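4.2 Tabletop setup in the shared shop

The arm was built at Brolleck, a shared workshop where bench space is granted by whoever leaves last. Its plastic parts came out of 25 drafts, most of them now propping up other people's projects.
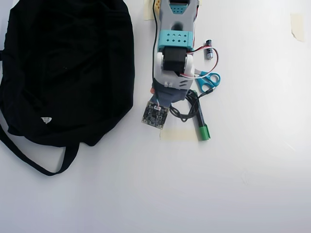

We ran 111 trials in February, always after 9 p.m., when the laser cutter had stopped shaking the floor. Tape on the tabletop was left where it was between trials, as were scissors and marker. 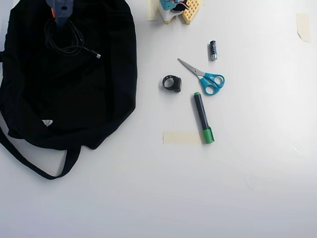
Idalina Frade wrote the grasp planner, Westis, and regards clutter as a personal insult. We kept the clutter.
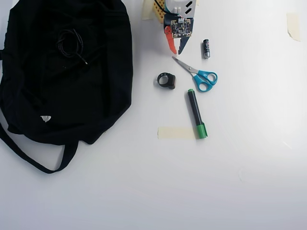
Trials were stopped by hand whenever the planner took longer than 24 seconds to choose a target (Figure 3).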